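2.3 Planning and budgeting for a sorting station

Read this section before you place an order. It applies to single-arm Clesatov stations bought with a Dener gripper. For two-arm stations, see section 2.4.

1. List the goods the station will handle. Include the softest, the flattest and the heaviest item. Weigh the heaviest with its contents.

2. Measure the table. The arm must reach every point where goods will be put down. Allow a clear strip of 10 cm on all sides for fittings.

3. Choose the table covering. Felt costs little and stops tubes and pouches from sliding, but it wears and must be budgeted as a consumable. Rubber matting costs more and can be wiped down.

4. Choose the fingertips. Rubberised tips are supplied as standard. Order 4 spare sets with the station. Spare sets ordered later are shipped separately and carry their own delivery charge.

NOTE: Fingertips made for the older Kurkel gripper do not fit.

5. Set out a trial load on the table before you settle on a gripper size. Use your own goods and leave space between them for the fingers to come down on either side.

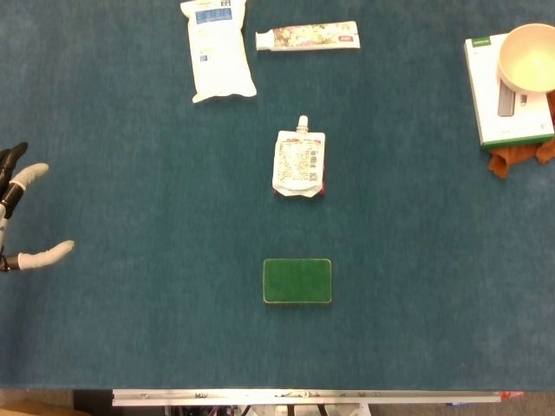 Figure 2-5. Trial load on a felt-covered table, gripper open at left.

6. Try each item in the trial load 5 times with the loan gripper. Write down any item that is dropped or squashed. Bags and pouches should be tried both full and part full.

7. Complete the order form on the last page of this guide. Enter these costs on separate lines:
- arm and controller
- gripper and spare fingertips
- table, covering and front rail
- cable kit
- installation and first service

CAUTION: Do not leave the cable kit out of the budget. Cables run under the table must be clipped up clear of the floor. Damage to loose cables is not covered by the warranty.

CAUTION: Stacked goods need a taller lift height. If your goods will arrive stacked, add the Mihăilă riser to the order. It cannot be fitted once the arm has been bolted down.

8. Allow 4 weeks between order and delivery. Orders placed in April may take longer owing to the yearly stock check.

Keep a copy of the completed form. The installer will ask for it on arrival.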